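**FOR RELEASE: 11 July 2022**

# Pranmont is buying robot arms, and we're publishing the whole shopping plan

Hi, I'm Rochelle Bright and I run operations at Pranmont. Our press releases usually get written by somebody more polished than me, but this one is about a budget I've been living inside since January, so I asked if I could do it myself (and they said yes, which may have been a mistake!).

So, the news. Pranmont has approved the money for two-arm robot stations at our kitchenware packing site in Drultedach. We're starting with 2 stations this year and we've penciled in three more for next year, which gets us to 5 if the first pair earns its keep. We're also putting our planning worksheet out for free, the real one we used, with the ugly tabs left in.

Why share a worksheet? Well, when I started pricing this I went looking for one and found plenty of glossy brochures and hardly any numbers I could put in a cell. The arms themselves were easy. You ask for a quote, you get a quote. Then Hidayah Siregar, our controls engineer, started adding lines underneath it: grippers, spare finger pads, mounts, cabling, a sturdier table, the electrical work, guarding, training hours for two shifts. By the time she was done the sheet had 169 lines on it and I'd stopped pretending this was a one-page request.

The stations will handle awkward housewares, things with pegs and handles and odd balance points that our current line doesn't like at all. We pack 213 different items at Drultedach and a good chunk of them still go through by hand. That's fine for some of them, and we plan to keep it that way. For others it's slow, tiring work, and the people doing it have been telling us so for years.

A few things we'd pass along to any small manufacturer planning a purchase like this:

- Budget for the grippers separately from the arms. We lumped them together in our first draft and had to pull the whole thing apart again.
- Ask what a service visit costs *before* you sign, and ask who pays the travel.
- Leave real floor space. Our first drawing had the station fitting beautifully, with no room for a person to walk behind it.
- Put training in the same budget year as the equipment. Ours was sitting in the next one, and Heather Sheehan in finance caught it with a day to spare.
- Take your own products to every trial. The supplier's sample blocks won't tell you much.

That last one matters to me the most. We made mug trees our main trial item, since they're all post and pegs and there aren't many good places to take hold of one. Our integrator, Mindholm, set up the bench and let us bring whatever we wanted off the shelf.

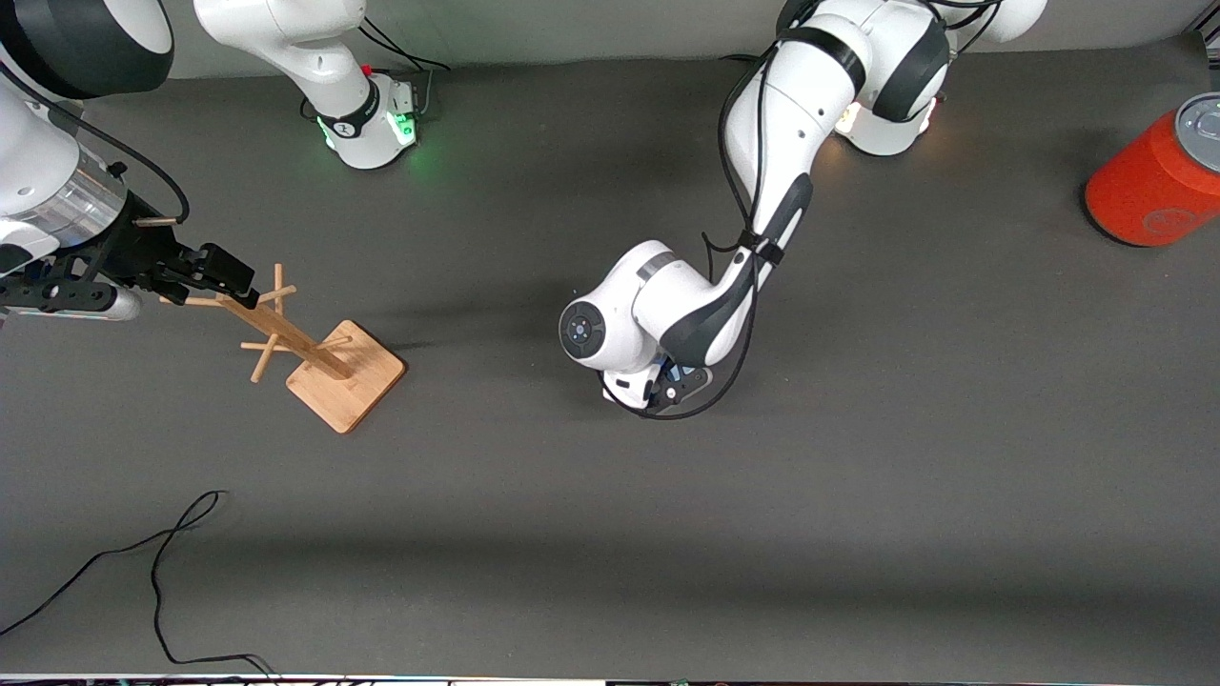

*One gripper holds a wooden mug tree by the top of its post while the other hovers empty over the table.*

"I wanted to see the jobs we find annoying, on a table, with our stuff," says Esi Osei, who leads the packing team. "I also wanted my crew asking the questions, and boy, did they ask them."

Vasylyna Demchenko, project lead at Mindholm, told me she'd like more customers to show up with a spreadsheet that long. I'm choosing to take that as a compliment! Her team will install both stations and stay on for the first stretch of training.

No packing jobs are being cut under this plan. Crew members who want to learn to run and set up the stations can sign up with Esi, and that training is paid time.

The worksheet is called Rewi (Hidayah named it, ask her) and it's a plain spreadsheet with notes in the margins. Change anything you like in it. Our supplier prices have been taken out, so you'll need to drop in your own quotes.

**To get a copy of Rewi or set up an interview:** contact the Pranmont operations office and ask for Rochelle Bright. Technical questions go to Hidayah Siregar at the same office.

###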